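Okay so the old workstation is finally getting its new brain and I am way too excited about it. Building this thread as I go!

Quick background: I found the machine at a surplus sale in Jasbridge for 25 bucks. Big heavy tower, no drives, no memory, dust bunnies the size of actual bunnies. I carried it two blocks to the car and my arms complained all night.

The plan is to turn it into a home server. Photos, music, backups, and a little game server for my cousins. I've named it Grullov (all my machines get made-up monster names, don't ask).

Cleaning took the whole first evening. Soft brush, a can of air, lots of sneezing. I did the fans one at a time and held the blades still so they wouldn't spin up.

Then the fun part. Everything out of the way, socket open, and time for the Xeon!
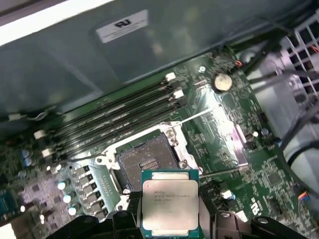

E5-1630V3, right before going in. Look at all those tiny contacts!

I love this generation of socket. Two levers, a chunky metal frame, and it all feels so solid. If you've never put a chip in one: match the little triangle on the corner, lower it straight down, let go. Zero pushing. If it doesn't sit flat, lift it out and look again.

And please don't touch the pins. A friend bent one on his board years ago and spent a whole weekend with tweezers and a magnifying glass.

Memory is next, four sticks for four slots. Mine are coming in a padded envelope from a seller called Wulon who packs things like they're going to the moon.

Yes, I'm swapping the coin battery too. Cheap part, takes a minute, and then I don't have to wonder why the clock thinks it's ten years ago.

The photo folder is the big job after that. Over 3000 pictures from my grandma's albums, all scanned, and 494 of them still have no names or places. The whole family gets a login in August so we can fill in the gaps together.

Celebrating tonight with noodle soup from Ngô. Extra herbs, extra lime. More when the memory gets here!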